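Skadier is looking for people to try out the Liso two-arm kit

Do you spend your days with pipe fittings, valves and faucets? Or do you teach people who will? Then we would very much like to hear from you. Skadier is putting together a small group of testers for Liso, our tabletop kit with two robot arms for small shops and training rooms, and we are hoping to fill the places before the end of March.

We have plenty of engineers already, and we are fond of them, but what we are short of is people who know how a valve should feel in the hand and who will tell us plainly when the arms are going about a job in a silly way. No programming is needed. If you can follow a recipe and don't mind repeating yourself, you will do very well with us. 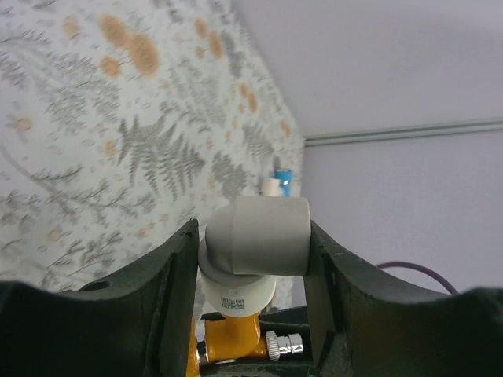 Most of your time would go into teaching the arms small plumbing jobs: picking up a fitting, turning it around, handing it across, setting it down where the next person would want it. You guide the arms through the job, watch them try it alone, and then write down what you thought. We read every word of those notes – even the grumpy ones – and the last round of them led us to rewrite the whole setup guide.

Each tester comes to our workshop on Himow Street for 4 visits of 3 hours, spread over a month to suit you. You will share a bench with one other tester, and Helju Priedītis will be there to get you started and to answer anything you care to ask.
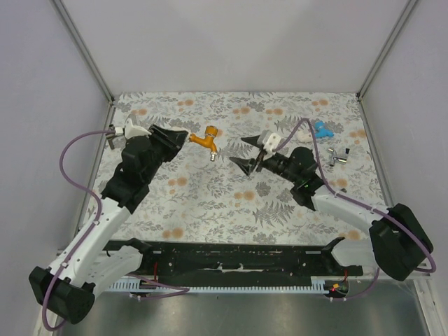
The two Liso arms at the bench, with an orange faucet piece on the mat between them.

We pay $400 once your visits are done, and lunch is on us (the Wongsuwan kitchen next door is very good indeed). You should be 18 or older and comfortable reading instructions in English. Left-handed testers are especially welcome, as we have had only 2 so far.

To apply, send a few lines about yourself and the work you do to Ankica Kneževič at the Skadier front desk, or drop in and ask for her. A résumé is fine but a friendly letter is just as good. Please tell us which times of day suit you, and whether you need parking.

Posted November 12, 2019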